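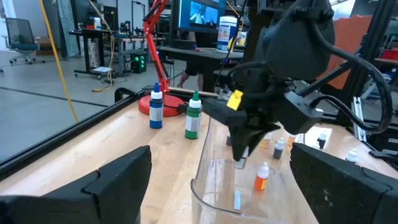 Beverley Bloxham wrote in to ask why a politician's remark and the party's later correction of it are stored as two rows, when most readers would call them one statement. They stay apart because the release is built to compare them. A merged view can be made by grouping on statement_id.

Levencombe Statements and Clarifications
README, revised 1/3/20

Summary

Levencombe is a set of public remarks by candidates and office holders, each paired with the clarification, denial or correction that followed it. The field it serves is political news: studies of how a remark changes between the stage, the first report and the party's own account. There are 1000 pairs. Text is in English, either as spoken or in the translation the outlet printed.

Contents

pairs.csv – one row per text, two rows per pair
outlets.csv – outlet codes and the type of outlet
notes.txt – coder remarks, free text, not cleaned
split.csv – train and test assignment

The test split holds 400 pairs. The rest are for training. Pairs from one speaker never fall on both sides of the split.

Fields in pairs.csv

statement_id: shared by the two rows of a pair
role: "remark" or "clarification"
speaker_code: stable across the release
source_type: speech, interview, press note, social post
text: the quoted words, with quotation marks removed
reported: 1 if the words reach us through a news report, 0 if from the speaker's own channel
gap_hours: hours between the two texts, blank when either time is missing
label: see next section

Labels

Labels are set on the clarification row only.

withdraw – the speaker takes back the remark
restate – same claim, new wording
context – the speaker says the words were quoted without what came before or after
deny – the speaker says the words were not spoken
other

Context and restate are the hard ones to tell apart. The rule used is that context needs an explicit complaint about the report. A party note that simply prints a longer version of the speech is restate, even when the press called it a clarification.

Collection

Remarks were gathered with Niluver, our page fetcher, from outlet archives and party press pages. Tirnuven then matched clarifications to remarks by speaker, date and shared wording. Every match was read by 3 coders working alone. Where all of them differed, the pair was dropped. Majority labels are kept as they are, and the minority label is in notes.txt.

The Tirnuven match step misses clarifications that do not repeat any words from the remark. We checked one batch from August by hand and added 40 pairs that it had passed over. Other months did not get this check, so August is over-represented.

Known problems

gap_hours is wrong for outlets that overwrite the publish time when a story is updated. These have overwrite = 1 in outlets.csv and should be left out of any timing work.

Some translated remarks exist in more than one English version. We kept the earliest. The choice of a single word can be the whole dispute, so translated rows are a poor base for claims about exact wording.

Speakers from small parties are thin. A remark that drew no response has no pair and is absent, which means the set cannot be used to estimate how often remarks are corrected.

Use

Load with any CSV reader, UTF-8, comma separated. The Ishida script in /tools rebuilds the merged view and prints label counts per source type. It expects split.csv in the same folder as pairs.csv and stops with an error if it is missing.

Corrections to labels go in the issue list with the statement_id and a link to the source page. Requests to remove a text are handled the same way – please leave the quoted words out of the issue title.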